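Voltudon Kitchen Demonstration Pack

Simulated tabletop recordings for training two-handed manipulation policies

Price per seat, per year. No free tier. Trial access on request.

What it is

A download of recorded kitchen tasks carried out in simulation, together with the scenes they were recorded in and the tool used to record them. A person drives the arms by remote control, the simulator logs what the arms and cameras report, and the log becomes one training example. The pack holds 612 examples across 6 tasks.

We sell this, so read the rest of the page with that in mind. We have also bought a fair number of packs like it from other people, and most of them let us down in the same way: a large number on the front, very little about what was in the folder. We have tried to put the dull details here where you can check them before paying.

Who should think twice

If you already have working arms and a person who can sit at them for a week, collect your own examples first. Recordings from your own kitchen table will probably teach your system more about your own kitchen table than ours can. Simulated data is useful for getting a policy started and for testing your training code. It is a poor stand-in for contact with real objects, and we would be wary of any supplier, ourselves included, who claims the gap has closed.

The pack is also the wrong thing for work with liquids, cloth, or anything that squashes. The vegetables are rigid. A pepper in this simulator can be gripped as hard as you like and it will keep its shape.

The scenes

Every task takes place on a worktop with a few ordinary objects set out on it. Positions and angles are shuffled between recordings. Worktop finish is changed as well, because early policies trained on a single plain surface fell apart as soon as the background got busy. Speckled granite gave the most trouble and so there is a lot of it.

In the sorting layouts there is an open-topped box, a cutting board and a woven trivet, with produce placed on the last two. Camera views are letterboxed to a fixed shape, and the black bands are left in the files. Crop them yourself if your loader minds. Ours does not.

Grippers are often only partly in view from the overhead camera. Some buyers have asked for those recordings to be removed. We kept them. A real overhead camera will lose sight of the hands too, and a system that has only ever seen tidy, complete grippers has been given an easier job than the one it will be asked to do. 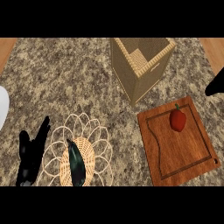

What you get in each recording

Camera video, from overhead
Joint positions for both arms
Gripper opening, commanded and measured
Object positions, straight from the simulator
A one-line written instruction
A mark for success, partial success or failure

Be careful with the object positions. They are exact, and no real robot will ever have them. It is tempting to feed them in during training and watch the numbers climb. We did this ourselves for almost 4 weeks before somebody asked what would supply them on the real machine.

Failed attempts

They are included and labelled. In the first release we threw them away, and the pack looked much better for it. The trouble came when people wanted to train a success checker and had nothing to show it but successes. Partial success is judged by a person watching the replay, and two people do not always agree. Where they disagreed, both marks are in the file.

Recording tool

The Dauda recorder comes with the pack and runs on one desktop computer with a decent graphics card. It takes input from Jovomance hand controllers or from a keyboard. The keyboard works, in the sense that you can finish a task with it. The motion is jerky and we would not train on it.

Expect your first 200 recordings to be worse than the later ones. Operators get smoother, and they also get into habits, such as always coming at an object from the same side. Swap people round if you can.

File format

Clukent log files, one per recording, with video stored separately. A converter to plain tables is supplied. It is slow, and it drops the second opinion on disputed marks, so keep the originals.

Known faults

Shadows are softer than under most kitchen lights.
Thin woven edges sometimes catch a fingertip and let go with a jump. Recordings where we noticed this are tagged.
Written instructions were all produced by the same small team and repeat themselves.
Friction values are guesses. They were tuned until grasps looked right to us.

Licence

Training and internal testing are covered, including for commercial products. Reselling the recordings is not. Policies trained on the pack belong to you, along with whatever they drop.

Trial access

Ask for the sample set through the contact form. It is a random draw from the full pack, failures and all. Train on it, try the result on your own hardware, and if it makes no difference, save your money.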